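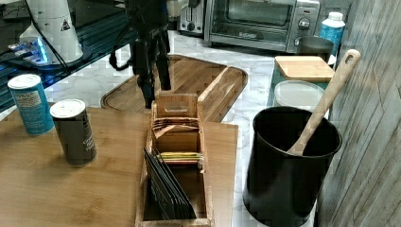 Lunes, tarde – cuaderno de Kudau, banco de cocina

Vengo con la cabeza llena de lo de las demostraciones, así que lo apunto antes de que se me vaya. Llevamos dos semanas peleándonos con la misma pregunta: ¿le sirve de algo a la política ver la encimera desde el lado contrario, o estamos pagando el doble de disco por gusto? Yo apostaba por lo segundo. Ka-ming Ho apostaba por lo primero y me debía un café de la vez anterior, así que lo hemos dejado en tablas hasta tener números.

El corpus de partida son 178 demostraciones teleoperadas con sobres de té y botes, todas con la misma tarea: sacar un sobre del organizador y dejarlo en la tabla. Con eso hemos entrenado dos variantes de Sturura. La primera recibe solo la vista frontal (organizador en primer término, tostador y hornillo al fondo). La segunda recibe además la opuesta. Mismo número de pasos, misma semilla, misma normalización de acciones... esta vez lo he comprobado yo, que la semana pasada comparamos peras con manzanas por culpa de un fichero de estadísticas viejo y nos pasamos una mañana entera celebrando una mejora que no existía.

Lo que más me preocupaba era la oclusión. Cuando la pinza baja, tapa justo lo que hay que agarrar, y con los sobres negros es un horror: muñeca negra, dedos oscuros, sobre negro. La red ve una mancha. Con los de colores claros va muchísimo mejor, y eso ya lo sospechábamos desde las pruebas de Mullum.

Desde el otro lado cambia todo, porque el organizador queda contra la pared y la tabla oscura pasa a estar en medio:
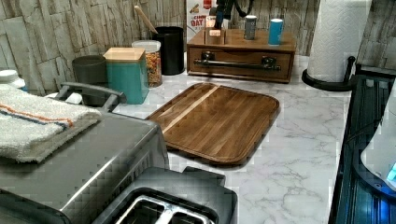

Vista opuesta: tabla en el centro, organizador y botes junto a la pared.

Resultados, sin adornos. En nueve intentos con los sobres negros, la variante de una vista agarró bien en tres. La de dos vistas, en más de la mitad. Ya sé, ya sé, nueve intentos son una miseria y no pienso hacer ninguna gráfica con esto, pero la diferencia se nota incluso en cómo se mueve: la de una vista baja, duda, vuelve a subir un poco y baja otra vez. La otra entra directa. ¡Da gusto verla!

Donde no hemos ganado nada es en el cajón del organizador. Ninguna de las dos variantes lo abre, normal, no hay ni una demostración de eso, pero Ka-ming quería ver si salía algo por casualidad. No salió nada.

Dos cosas que me molestan y que quiero dejar escritas. Una, los reflejos de la superficie de cristal negro: el brillo azulado se cuela en las dos vistas y sospecho que la red lo usa como referencia de posición. Habría que tapar esa zona en una tanda y repetir. Otra, el desfase entre cámaras. Fang sincroniza por marca de tiempo al recibir, no al capturar, y si una de las dos llega tarde estamos enseñándole a la política una pinza en dos sitios distintos. Con movimientos lentos da igual. Con los rápidos no me fío ni un pelo.

También he vuelto a mirar las demostraciones una a una (las negras, las demás no me daba la vida) y hay bastantes en las que el operador empuja el montón antes de cerrar los dedos. No las quitaría. A mí me parece una estrategia buena – separa los sobres – y si filtramos por trayectoria corta nos las cargamos todas.
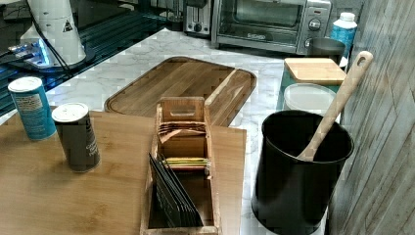
¿Basta con añadir la segunda vista, o hay que volver a grabar demostraciones?

Con las que tenemos basta para seguir, porque las dos vistas ya estaban guardadas desde el principio. Lo que sí hay que rehacer es la alineación temporal, y después reentrenar las dos variantes desde cero para que la comparación sea limpia.

Pendiente: parche de marcas de tiempo en Fang, tanda con el cristal tapado, y subir los intentos fallidos a la carpeta de Kudau con nombres que se entiendan. Lo del cajón lo dejamos para cuando haya demostraciones.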